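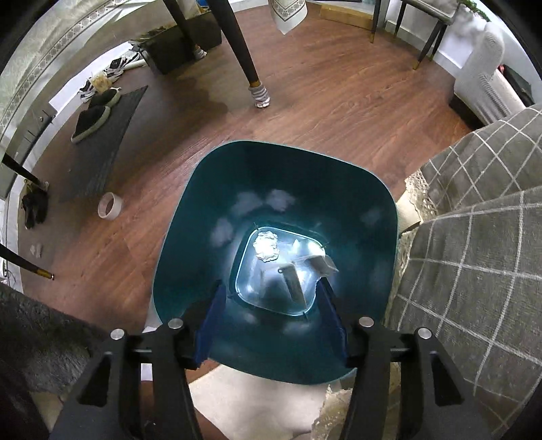 Small Waste, Small Rooms

Most household waste is light. Tissue, wrappers, receipts, tape ends and paper bags weigh very little, but they take up volume, and a small bin reaches its rim long before it reaches any useful weight. Choosing a bin for a living room or bedroom is therefore a question of shape.

The Ziltico, a plastic bin with a rounded-square opening, is typical of the type. A square section stands flush against a wall or the side of a chair and leaves less dead space than a round one. The rounded corners matter at cleaning time. In a bin with sharp corners, dust and crumbs collect where a cloth does not reach.

Color has a practical side. Dark plastic hides scuffs and stains, but it also hides contents. A flat strip of card can lie on the base for weeks after the crumpled paper on top has gone. Tip the bin fully over a sheet of newspaper every 2 weeks and wipe the inside with a damp cloth.

The table comes first

Waste seldom starts in the bin. It starts on the nearest flat surface, and in a room with one round table it stays there. Wrapping paper is the worst case. A single sheet, crumpled by hand, occupies many times the space it took when folded, and it conceals whatever is behind it.

The method used at Mellari, a home-organizing service, is to sort before carrying anything. Containers and packets still in use stay on the table. Empty paper goes in one heap. Bags are checked by hand, then folded flat. Rolls of clear plastic go back to the drawer. On a cluttered table the whole pass takes 20 minutes at most, and the bin is brought to the table for the last part of it — one trip, with the paper pressed down as it goes in.

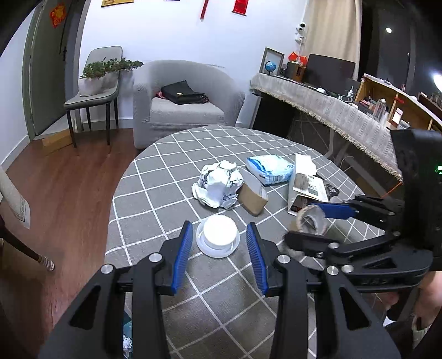 Liners and floors

A liner is optional for dry waste. Where one is used, it should match the bin at the rim; an oversized bag folds inward and reduces the opening. Gredetti sells a narrow liner in rolls of 300, enough for several years in one room.

On wood floors, grit under the base does more harm than the bin itself. Lift the bin to move it and sweep the spot where it stood. A felt pad from Raju, cut to the outline of the base, will also prevent scratches, though it needs replacing once it has flattened.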